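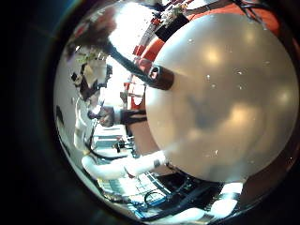 December, gone eleven at night

Quick one, hand's cold, radiator's off again. Want to get it down before I forget the order of things.

The globe. Whole day was the globe. Big white one, came in the crate from Clemetti and I'd been dreading it since the email. It's lovely though. I'd expected something flat and plasticky and it isn't, the light sort of sits in it. You get these pale patches across the top where the overheads catch, and then darker stuff in the middle that could be reflection or could be coming through from behind, couldn't decide, walked round it twice and still couldn't. Five little spots on it. Water or specks, one right up near the top. Made a note to wipe it down properly and didnt.

Against the orange it looks enormous. Karthik was dead against the orange, wanted grey, wanted "something quiet". Glad I dug in. White on grey would have been a dentist's.

Collar's the bit I keep thinking about. Reddish-brown, small, where the rod comes down into the globe. On the drawing it was just a circle with an arrow and the word collar. In the flesh it makes the whole thing. Without it you've got a lollipop. With it you've still got a bit of a lollipop, but a grown up one.

Morning was mostly hunting for things. Lost the good Allen keys, found them in my coat. Lost the coat. Sunil Jayasinghe turned up at half nine with bacon rolls and the invoice from Parisi, in that order thank god. 3,499 for the fittings. Read it three times. I'd had it in my head as under three and have no idea where that came from, must have made it up to feel better in October. Sunil says we said yes to it in writing. Looked. We did. I did.

So that's the Christmas float gone, more or less. Ring Parisi tomorrow re paying it in 2 goes. Be nice. Don't do the voice.

Then hanging height, which ate everything between ten and lunch. Karthik wants it low enough that people have to go round it. Sunil wants it high enough that people don't sue us. Both right, annoyingly. Tried it at Karthik's height and I walked into it carrying a tea, so. Up it went. Tried Sunil's and it looked like it was trying to leave. Ended up 40 cm below Sunil's, Karthik sulked for a bit then came round after he'd had a sit down on the floor and looked at it from there. I should have sat on the floor first. Always sit on the floor first! Write that on the wall.

Lunch standing up. Soup out of a mug, the leek one, not great, too much pepper and that was me.

Afternoon. Ullitz rang wanting to know if the rest of their order can go before the holidays. Said yes before I'd thought. Why do I do that. There's the small pendants still to wire and the shades haven't even been unwrapped and Karthik's off to his mum's for a week. Told Sunil and he just did the eyebrows. He's right. Will have to come in on the days I said I wouldn't.

Also the dimmer. The Zilance one buzzes. Not loud, but once you've heard it you can't stop, like a fridge in a quiet kitchen. Sunil can't hear it. Karthik can. I can. Sunil says that's 2 against one and he'll pretend. Swapped the lead, still buzzed. Swapped the socket, still buzzed. Left it off in the end and used the plain switch, so the glow is either all or nothing for now. All is a bit much in the evening. Nothing is nothing.

To do, before it goes out of my head:
wipe the globe, soft cloth, NOT the blue stuff
Parisi
dimmer back, find the receipt (kitchen drawer? tin?)
clear the table, it's a disgrace, can't put a pencil down
ask Clemetti what they pack with, we need some
tea bags

Bench didn't get touched. It never does on a hanging day. Everything just gets put down on top of whatever was put down before it, and then you need the thing at the bottom. Lost my pencil under there at three and gave up and wrote on my hand, which is how I know the next bit: "ask K re rod, black or leave". Meaning do we finish the rod darker or leave as is. Having looked at it all day I'd leave it. It's dark enough. You follow it down to the collar and then your eye just lands on the white. Anything fussier and you'd be looking at the rod.

Karthik stayed till seven, kept saying he was going and then moving a stool. Good day for him I think. He's been flat since the last job fell through and today he was bossy again, which I'd missed, don't tell him.

Walked home the long way as the bus had gone. Every lit window I passed I was looking at the lampshades. Most people have terrible lampshades. One house near the bridge had a proper paper one, huge, a bit torn, gorgeous. Stood there too long, a man came to the window, moved on.

Feet hurt. Forgot to eat since the soup, had toast at ten. Must ring Mum, said I would, said it last week aswell.

Alarm for six. Half six. Wipe the globe frist.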